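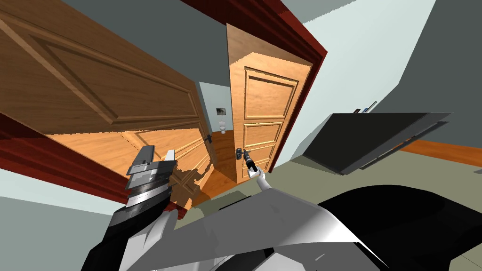 # Liseo im Test: Ratsunterlagen lesen, ohne den halben Abend zu verlieren

28. Aug. 2025

Seit dem Frühjahr schreibe ich in meinem Blog über den Stadtrat von Bultus. Vorher habe ich die Unterlagen direkt aus dem Ratsinformationssystem der Stadt geladen, jede Datei einzeln, und auf meinem Rechner in Ordner sortiert. Das geht, wenn man sich für ein einziges Thema interessiert. Ich interessiere mich leider für die Buslinien, die Gebühren der Musikschule und die Frage, warum der Nachtragshaushalt jedes Jahr so spät kommt. Deshalb habe ich elf Wochen lang Liseo benutzt, ein Programm, das öffentliche Sitzungsunterlagen einliest und durchsuchbar macht.

## Einrichtung

Man gibt die Adresse des Ratsinformationssystems ein, wählt die Gremien und wartet. Bei mir hat das erste Einlesen eine Nacht gedauert. Am Morgen standen 1.344 Dokumente in der Liste, darunter auch Anlagen, die ich früher nie geöffnet hätte. Der Bauausschuss war zuerst doppelt vorhanden, einmal mit seinem alten und einmal mit seinem neuen Namen. Man kann beide Einträge zusammenlegen, aber der Befehl dazu ist unter «Quellen pflegen» versteckt und nicht dort, wo die Gremien angezeigt werden. Ich habe ihn erst gefunden, nachdem ich dem Support geschrieben hatte. Die Antwort kam am nächsten Tag und war freundlich.

## Die Suche

Die Suche ist der Grund, warum man Liseo kaufen würde. Sie findet auch Wörter in eingescannten Seiten, und sie versteht die deutschen Zusammensetzungen recht gut. Für mich ist das eine große Hilfe, denn ich weiß nicht immer, ob eine Verwaltung «Straßenreinigungsgebühr» schreibt oder «Gebühr für die Reinigung der Straßen». Liseo zeigt beides.

Weniger gut gelingt es mit Tabellen. Im Haushaltsplan hat das Programm mehrmals die Spalte des Vorjahres mit der Spalte des laufenden Jahres verwechselt. Ich hätte beinahe geschrieben, dass der Zuschuss für die Stadtbibliothek gekürzt wird, und das Gegenteil war richtig. Zahlen aus Tabellen prüfe ich seitdem immer im Original. Ein Klick auf den Treffer öffnet die richtige Seite der PDF-Datei, das muss man loben.

## Abstimmungen verfolgen

Es gibt eine Ansicht, in der man für jede Fraktion sehen soll, wie sie abgestimmt hat. Das hängt natürlich davon ab, was im Protokoll steht. In Bultus steht dort meistens nur «mehrheitlich angenommen», und dann bleibt das Feld grau. Bei namentlichen Abstimmungen funktioniert die Ansicht gut. Von der langen Debatte über die Parkgebühren, die im Rat 18 Änderungsanträge bekommen hat, konnte ich zum ersten Mal eine vollständige Übersicht machen. Joyce Ndung'u, mit der ich den Blog zusammen führe, hat sie mit ihren Notizen von der Tribüne verglichen und einen einzigen Fehler gefunden: Ein zurückgezogener Antrag galt als abgelehnt.

## Benachrichtigungen

Man kann Stichwörter speichern und bekommt eine E-Mail, wenn ein neues Dokument dazu erscheint. Am Anfang hatte ich «Verkehr» eingetragen. Davon rate ich ab. Auch «Zahlungsverkehr» und «im Schriftverkehr mit dem Landkreis» enthalten dieses Wort, und mein Postfach war am Abend voll. Mit genaueren Begriffen wurde es ruhiger – jetzt bekomme ich zwei oder drei Meldungen in der Woche, und fast alle sind brauchbar.

Was ich vermisse, ist eine Meldung bei geänderten Dokumenten. Die Stadt tauscht manchmal eine Vorlage aus, ohne die Nummer zu ändern. Liseo speichert die neue Fassung über die alte. Für jemanden, der über Kommunalpolitik schreibt, ist gerade der Unterschied interessant. Laut Support soll im Oktober eine Versionsgeschichte kommen. Ich bewerte aber, was heute da ist.

## Vergleich mit Muli

Vor Liseo hatte ich kurz Muli ausprobiert. Muli ist kostenlos und sieht moderner aus, liest aber nur Tagesordnungen und keine Anlagen. Wer nur wissen will, wann der Schulausschuss tagt und worüber, braucht nicht mehr. Für längere Recherchen war es mir zu wenig.

## Preis

Liseo kostet für einen kleinen Blog rund 400 Euro im Jahr. Das ist für uns viel Geld, wir haben keine Werbung. Es gibt einen Rabatt für Vereine, jedoch nicht für Privatpersonen, und die monatliche Zahlung ist nur bei dem größeren Paket möglich. Ich finde das unglücklich, denn in der Sommerpause des Rates liegt das Programm einfach still.

## Meine Bewertung

**Gut:** Suche in gescannten Seiten, Sprung zur Originalseite, Übersicht bei namentlichen Abstimmungen, schneller Support.

**Nicht gut:** Fehler bei Tabellen, keine alten Fassungen, umständliche Pflege der Gremien, Preis für Einzelpersonen.

Ich gebe dreieinhalb von fünf Punkten. Wir haben das Abonnement für ein Jahr genommen und teilen die Kosten. Wenn jemand Liseo in einer Gemeinde mit einem anderen Ratsinformationssystem benutzt, würde ich gern in den Kommentaren lesen, ob die Haushaltstabellen dort besser erkannt werden.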